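3. Method

3.1 Choice of task

The project compared ways of fitting and smoothing a bed sheet in a shared student house. Bed making was chosen over folding towels because the work surface is fixed in height, the cloth is large, and the result can be judged by eye and by ruler. The trials were carried out between March and the end of the summer term in a second-floor bedroom at Ustton Hall.

3.2 Materials

Two sheets were bought from Bamorico, one fitted and one flat, both sold as suitable for a standard double mattress. They were washed once before the first trial and line dried. A Vidmar steam iron was used only to bring the sheets back to a common starting state between sets. The mattress stayed in the room throughout and was not turned.

The pillows, duvet and throw were taken off before each trial and stacked on the landing. Early practice runs showed that a pillow left at the head end pulled the sheet out of line when it was lifted to tuck the corners.

3.3 Procedure

Each trial started with the sheet folded in quarters at the foot of the bed. It was opened lengthways, then across, and the head corners were fitted first. The foot corners followed in diagonal order. Smoothing was done from the centre line towards the long sides. A trial ended when both long edges were tucked, or after 800 seconds if they were not.

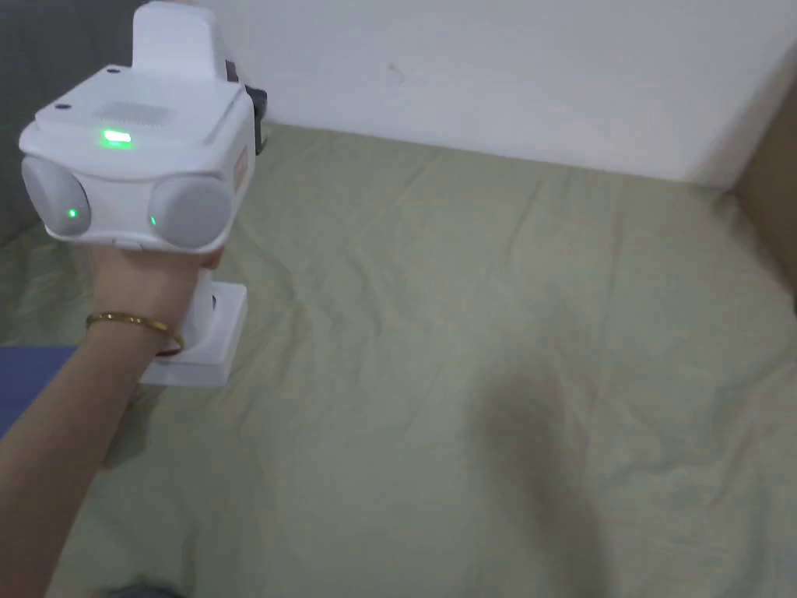

Figure 4. Pale green sheet on the bed, with the hand-held gripper above it.

Creases were recorded on a paper grid, one square per 55 mm of mattress. Only creases longer than one square were entered. Shorter ones were ignored, as they changed whenever anyone leaned on the bed. The grid was copied into the Zustemis spreadsheet the same evening.

3.4 Data kept

The plan allowed for 2,000 grid entries. Of these, 1,904 were usable. The remainder were rejected because the trial number had been left off the sheet or the pencil marks could not be read. No attempt was made to fill the gaps.

3.5 Limits of the method

Pale cloth in daylight shows shallow creases poorly, and the counts from overcast afternoons are probably low. A darker sheet or a lamp placed at mattress height would help. The fitted sheet also loosened at the elastic during the later sets, so its results are reported separately in Section 4.2.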